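**FOR RELEASE WEDNESDAY, 9 A.M.**

# Skalstead opens equipment planning program for kitchens and packing rooms looking at robot hands

Buyers get a fixed-fee plan before they sign for hardware. First sites start in December.

SKALSTEAD. Wednesday. Skalstead today opened Trullari, a planning and budgeting service for food businesses that want to buy a robot arm and hand and don't know what the whole thing will cost. Sign-up is open now. Fee is $3,000 per site, credited in full against any equipment ordered through Skalstead within the same budget year.

The short version: most quotes cover the arm. They often leave out the hand, the mount, the cabling, the spare fingers, the floor work, the training hours and the second table you need while the first one is being set up. Trullari puts all of it on one sheet, with the month each bill lands.

"Customers come to us with a number already approved and it's the wrong number," the company said in a statement. "Usually too low. Sometimes too high, which is also a problem, because then they buy a bigger arm then they need."

**What buyers get**

- A site visit, one day, including one full shift change
- A task list ranked by how hard each item is to grip
- A three-year budget, month by month, with parts and service broken out
- A lease versus buy comparison
- Two hours of bench time with the customer's own items

Bench time is the part people ask about. Customers ship or carry in what they handle. Fruit, jars, bread rolls, dishes, whatever. Skalstead staff set it out and run the pick with the hand the customer is pricing, and the customer can stand there and watch. No slide deck. 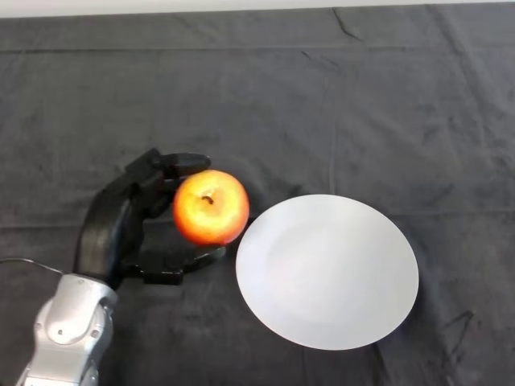 Results from the bench go straight into the budget. If a two-finger gripper does the job, the plan says so and the line for a multi-fingered hand comes out. If the job needs the fingers, the plan carries a spare set and a wear allowance from month one. Food that bruises gets its own line for test stock, paid by Skalstead up to the first 297 pieces.

**Why now**

Skalstead reviewed 741 of its own quote requests before building the service. The most common gap was service cost after the first year. Second was power and cable runs. Third, training for staff on the late shift, who tend to get left out of vendor sessions held at 10 in the morning. The company said that review is the basis for the Trullari worksheet and that the blank worksheet is free to anyone, customer or not.

**Two tracks**

*Araya track.* For single sites. Cafeterias, small packers, commissary kitchens. One arm, one or two tasks, plan delivered in 15 working days. Used equipment is allowed in the plan as long as the seller can show a service record.

*Plotov track.* For groups with several sites or more than one arm at a site. Adds a shared spares pool, a rollout order and a schedule for moving units between locations. Starts at $3,000 for the first site and $1,000 for each site after that. Delivery depends on the number of sites, dates are set at sign-up.

Both tracks end with a written plan the customer owns outright. It can be taken to any other vendor. Skalstead does not charge a release fee and does'nt ask for a first look at competing bids.

**What it doesn't cover**

Building permits. Insurance. Food safety sign-off, which stays with the customer and their inspector. The plan lists these as open items with a blank for the cost, so finance can see they exist. Customers in rented space should get the landlord's written OK for floor anchors before the site visit, otherwise the mounting page will be an estimate only.

**Scheduling**

December site visits are filled in the order forms come in. Customers with a budget deadline before year end should mark the box on page one. Requests recieved after 5 p.m. are logged the next working day. Bench sessions run mornings and afternoons, two hours each, at the Skalstead shop. Fresh items should arrive no earlier than the day before.

Existing Skalstead service customers can swap one scheduled maintenance visit for a Trullari site visit at no added cost. One swap per contract.

**About Skalstead**

Skalstead sells, leases and services robot arms and hands for food handling. It also runs training for operators and shift leads.

**Press and sales contact**

Skalstead front desk, weekdays, 8 a.m. to 5 p.m. Ask for the Trullari worksheet, the Araya and Plotov price sheets, or a bench date.

\###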